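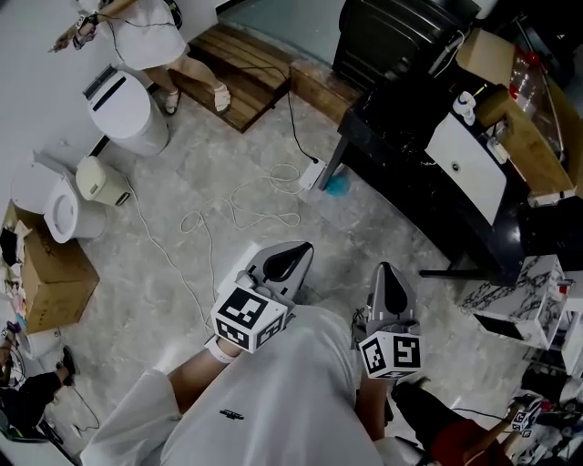 4. Pass-through of the policy rate to small-firm borrowing

By Vilgot Aasen and Lieselotte Wunderlich
August

4.1 What the bank survey shows

The previous section dealt with deposit rates, which followed the policy rate closely in both directions. Lending rates to small firms did not. In this section we use the quarterly returns of 322 firms in the Kovham and Grønli districts to measure how much of a change in the policy rate reached them, and how long it took.

A firm enters the sample if it had at least one variable-rate loan open in every quarter of the period. This leaves out new firms and firms that borrow only from suppliers. We come back to the second group in 4.3. The rate we use is the one the firm reports paying, fees included, and it is higher than the posted rate in almost every case.

Increases were passed on quickly. Most firms saw the full change by the end of the second quarter. Cuts took longer, and for the smallest borrowers a part of the cut had still not arrived when the survey closed. The gap is wider in Grønli, where two banks hold most of the market, than in Kovham, where there are five. Hellström, in his working paper on the same districts, found a similar pattern using posted rates, but a smaller gap. We think the difference comes from fees. Banks lowered the posted rate and left the arrangement fee where it was.

4.2 Loan size

We split the sample by the size of the largest open loan. The cut-off is 3,000 in local currency units, close to the median. Below it, the link between the policy rate and the reported rate is weak, and in the smallest group it is hard to tell from zero. Above it, the link is strong and stable from one quarter to the next.

Two explanations have been offered. The first is that small loans cost nearly as much to administer as large ones, so that the fixed part of the price is a bigger share of the total. The second is that small borrowers do not shop around. Our data allow a partial test. The survey asks whether the firm requested a quote from another bank in the past year, and 56 firms below the cut-off said yes. Their reported rates moved more than those of the other small borrowers, though still less than the rates of the large ones. Both explanations seem to play a part.

We also tried a cut-off of 1,000. The results go the same way but the lower group becomes too thin to split by district, and we do not report them separately.

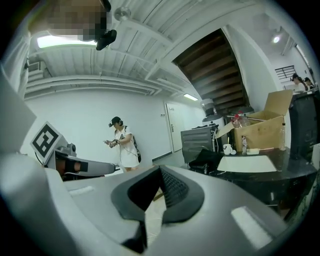

4.3 Supplier credit

Firms that rely on supplier credit face no posted rate at all. The price is hidden in the discount they give up by paying late. We asked two wholesalers, Katero and Turano, for their payment terms over the period. Katero kept the same terms throughout. Turano shortened its payment window once, shortly after the second rate increase, and did not lengthen it again when rates came down.

Two wholesalers are not enough to say much. Still, the direction fits what we found for bank loans - terms tighten with the policy rate and loosen late or never. If this holds more widely, the usual measures of pass-through, which look only at bank lending, miss a part of the effect on the smallest firms. Central banks that watch posted rates alone would think a cut had reached these firms earlier than it did.

4.4 Limits

The reported rates come from the owners and have not been checked against bank records. Some owners may have left out one-time fees or counted them twice. The period covers one full rate cycle, and the results could look different in a longer one. We have no information on loans that were refused.

Section 5 turns to employment.

Comments

Bereket Dinsa
Useful section. Did you control for collateral? In my experience the small loans are mostly unsecured, and that alone could explain a good part of 4.2.

Vilgot Aasen
The survey has only a yes/no question on collateral. Adding it shrinks the gap between the two groups but does not close it. We will put the table in the appendix.

Stellan Kristiansen
I would like to see the Grønli results with the two banks entered separately. One of them changed its fee schedule in the middle of your period.

Halvard Hellström
Agree on fees. I did not have them when I wrote my paper.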